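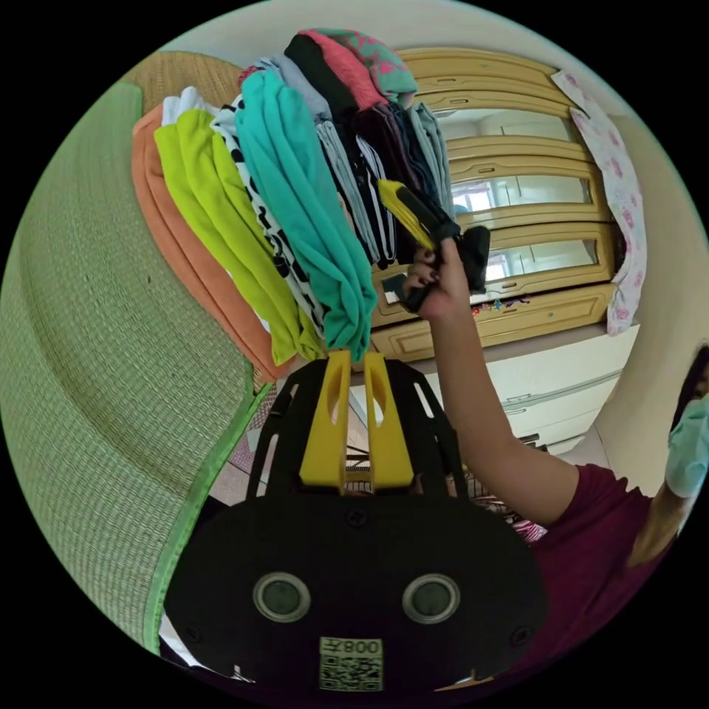
Clothes pressed together in a row, with the yellow fingers in front.

4. Setting up the Briline recorder for a first shoot

Section 3 left you with a Barrera camera body, a Briline recorder and a cable that looks as if it ought to fit at either end. It fits at one. Start there.

4.1 Fitting the recorder

1. Switch the camera off. Standby is a form of on, whatever the menu calls it.
2. Slide the recorder along the rear rail until the catch clicks. If it clicks twice, it has gone past the stop; pull it back and try again.
3. Push the plug with the grey collar into the camera and turn the collar clockwise. The other plug goes into the recorder and has no collar. We asked about this too.
4. Fit a charged battery. A full one runs the camera and recorder together for around 75 minutes, less in a Triltdale winter.

Caution: Do not remove the recorder while the red lamp is lit. The clip being written will be lost, and so will the one before it, for reasons the firmware team describes as historical.
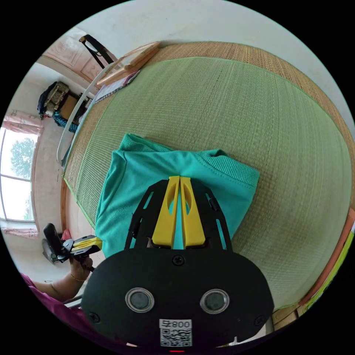
4.2 Formatting the drive

New drives arrive formatted for a computer, a courtesy the recorder does not recognise.

1. Switch on the camera first, then the recorder. Wait for the word READY.
2. Open Menu > Media > Prepare.
3. Choose Full for a new drive and Quick for one that has been used in this recorder before.
4. Hold the wheel down until the bar reaches 100 per cent. Letting go at 99 returns you to step 2.

Note: Prepare erases everything. The recorder asks whether you are sure, then asks again in smaller type.

4.3 Frame rate and shutter

The camera leaves Weltetholm set to 24 frames a second. To shoot faster:

1. Open Menu > Sensor > Rate and turn the wheel to 60.
2. Set the recorder to the same figure under Input > Rate. It will not follow the camera by itself.
3. Check the shutter. It is kept as an angle, so the exposure time has just become shorter and your picture darker. Open the iris or add light. 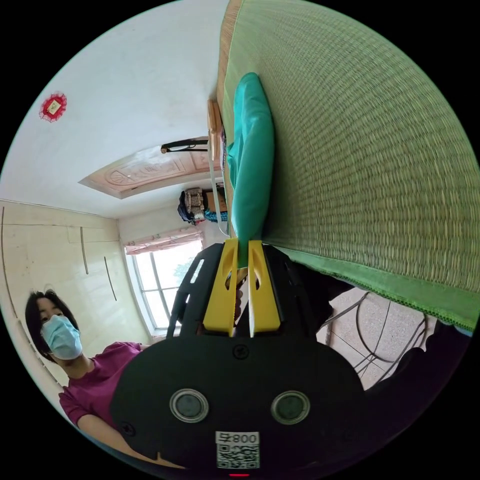 4. Record a few seconds and play them back. If the picture stutters, the two rates differ. If it is black, see the lens cap, then section 9.

4.4 Black balance

The sensor drifts as it warms up, and shadows may take on a faint purple cast that some owners have come to like. To remove it:

1. Leave the camera running for ten minutes.
2. Fit the lens cap.
3. Press and hold BAL until the fan stops. Keep the camera still.
4. When the fan starts again, take the cap off.

Repeat after changing the frame rate, or if the camera has come in from the cold.

Note: Recorders supplied before December show the message BALANCE FAIL (OK) at this point. Only the second half is meant. Updating the firmware, covered in section 5, removes the first.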